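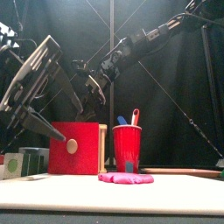 Platform fee vs fund charge – which is worth chasing?
Reading time: 2 minutes

saria_holder
I have 300 shares in Laxdal and the rest in the Saria tracker, held at Clarnden. The annual platform charge came to £322. Is a flat-fee provider cheaper at this size?

B. Morais
Almost certainly, but check the exit fee. Mine was £30 per line of stock when I transferred out. 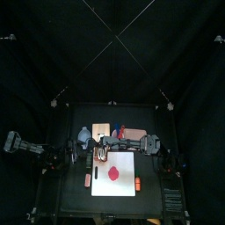
CLARNDEN, December

G. Ravn
Disagree with Beatriz on the order. Look at the fund charge first. It comes out of the unit price, so it never appears on the statement.

B. Morais
It appears on the yearly costs sheet. Mine showed £1,062 for everything, advice included.

G. Ravn
That sheet arrives months late – and it lumps dealing costs in with the rest. 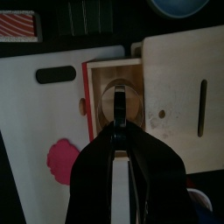 Gripper finger at the open wooden box

saria_holder
No exit fee on my account, I have checked. Would you sell to cash or move the holdings as they are?

dustomwood
As they are, if the new platform takes the same unit class. Ask for that in writing.

Last updated: December
Contact | Copyright | Back to top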